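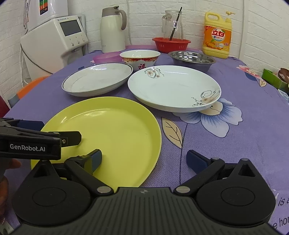 Support ticket 151
Product: hand-held gripper, table-clearing task set
Site: Gernum, kitchen station
Reported by: Zundetti, demonstration team
Handled by: Inar, second-line support
Priority: normal
Status: closed, with one follow-up item

Summary

The site reports that demonstrations of the plate-stacking task are being rejected during import. The operator completes the task by hand with the gripper, the session is saved without an error, and the import step then marks the demonstration "jaw width out of range." The site requests a cause and a corrected procedure.

Details supplied by the site

The task consists of picking up the ceramic plates one at a time and placing them on the yellow-green plastic plate. Each demonstration begins with the jaws fully open. The session under review contains 136 demonstrations, of which 30 were rejected. The gripper had been used for a bowl-sorting task earlier in the month of May with no rejections. The site had already restarted the gripper and repeated the import, with the same result.

Support log

9:10 a.m. Ticket accepted. The site was asked to send the session settings, the import report and the most recent jaw calibration record. The site was also asked to make no further changes to the gripper until these had been reviewed.

10:25 a.m. Files received. The import report shows the same message for every rejected demonstration. In each case the value out of range occurs in the opening seconds, before the first plate is gripped. The closing values are within limits.

10:50 a.m. Calibration record reviewed. The fully open position was stored with the jaws short of their mechanical stop. When an operator opens the gripper all the way, the reading exceeds the stored maximum and the demonstration is refused. Operators who opened the jaws less widely stayed under the limit, so the fault did not appear in every demonstration.

11:30 a.m. The site was instructed to recalibrate as follows.

1. End the active session and leave the gripper powered on.
2. Inspect both grip pads. Each pad must be seated flat on its jaw. Remove any residue with a damp cloth and allow the pad to dry.
3. Select Calibrate Jaws in the session menu.
4. Open the jaws until the linkage reaches its stop. Keep the pads clear of the table and of all dishes. Hold until the position is accepted.
5. Close the jaws until the pads meet, without squeezing. Hold until the position is accepted.
6. Save the calibration and start a new session. The new values do not apply to a session already open.

1:40 p.m. The site reports that step 4 was refused twice. On being asked, the operator confirmed that one pad had been pressing against the tablecloth while the jaws were held open. The operator was advised to raise the gripper well above the table. The third attempt was accepted.

2:15 p.m. The site recorded 18 test demonstrations using the ordinary table layout. All were imported without a message. The operator opened the jaws to the stop at the start of each.

2:40 p.m. The site asked whether the rejected demonstrations could be recovered. The original readings are retained, and the import can be repeated against the new calibration. Support advised the site to copy the session first and to run the import on the copy.

3:30 p.m. Second import complete. All 30 rejected demonstrations were accepted. Support compared the jaw readings of several of them with the corresponding video and found no disagreement in the timing of the grip or the release.

Cause

Incomplete opening of the jaws during the previous calibration. No defect was found in the gripper, and no replacement part is required.

Advice to the site

Recalibrate whenever a grip pad is removed or replaced, and at the start of each new task set. A demonstration may still begin with the gripper low over the table, provided that the calibration itself was carried out with the jaws free.

Follow-up

The import message states that a value is out of range but does not say which limit was exceeded. A request to add this information has been passed to the Grigaitė software group under a separate ticket. The site will be notified when a revised message is available.

Closed at 4:05 p.m. with the agreement of the site.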